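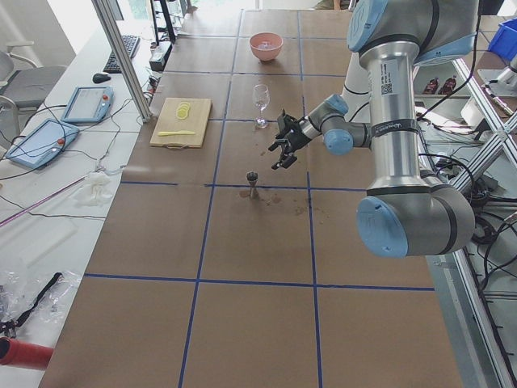
Sturnar, 2020-05-07

Up far too early again, because the radio had the curfew story on at full blast and once I'd heard it there was no going back to sleep. They've extended it by another month! The minister came on and said it was all calm in the valley towns, which made me laugh into my tea, as I could hear whistles from the bridge while he was saying it.

Antigoni rang before nine. She has the list of people taken in after the water price march, and it's 114 names now, up from what we had last week. Her cousin is on it (picked up outside the bakery, holding bread, not a placard). The police say they have 10. I don't know how anybody can say that with a straight face, but the spokesman managed it twice.

Walked down to the square after lunch. Most shops shut, Prillo open as ever and doing a roaring trade in onions. Met Hollis in the queue and we had a good long moan through our scarves about the opposition, who have put out yet another statement "noting with concern". Hollis thinks they're waiting to see if the vote in September still goes ahead. I think they're just frightened, and I can't really blame them, though I'd like them to be frightened a bit louder.

Zakhar's petition is up to 448 signatures, mine included. He wants to take it to the governor's office himself and I told him to at least go with Amos, who owns a decent jacket and doesn't shout. He said he'd think about it, so that's a no.

Power went at six and came back just before eight. Finished the lentils. Must ring Antigoni first thing and ask whether they've let the cousin's mother in with his tablets.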